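Checking a wrist camera's view before you compare grippers

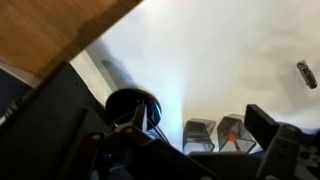
Wrist camera view with the gripper near two clear gray containers. The one on the right has a small orange-red object in it.

Do this check each time you swap grippers. Two grippers mounted on the same arm can give very different camera views, and a bad view will spoil the comparison before the first grasp.

1. Mount the gripper and tighten the bracket. We ran this with the Munov and the Enache, both on the Flundura controller.

2. Set the exposure by hand. Start at 40 and go up until you can see the edges of whatever you plan to pick up. A white wall behind the table washes out quickly — stop before the walls of a clear container disappear into it.

3. Move the arm to the test pose and save one picture. Look at how much of it is taken up by the arm and the cables. You need to see at least one finger and the target together.

4. Open and close the gripper 61 times with nothing in it. Save another picture and lay it over the first. If the fingers have shifted, tighten the bracket and start again from step 3.

5. Put the target inside a see-through container and repeat step 3. Reflections on slanted sides confuse depth estimates more than plain boxes do.

Write down the exposure value with the gripper name. Begoña Requena keeps ours in one shared sheet, now at 346 rows, and the Nirnudia settings are on the second tab.

Last updated 17 November 2024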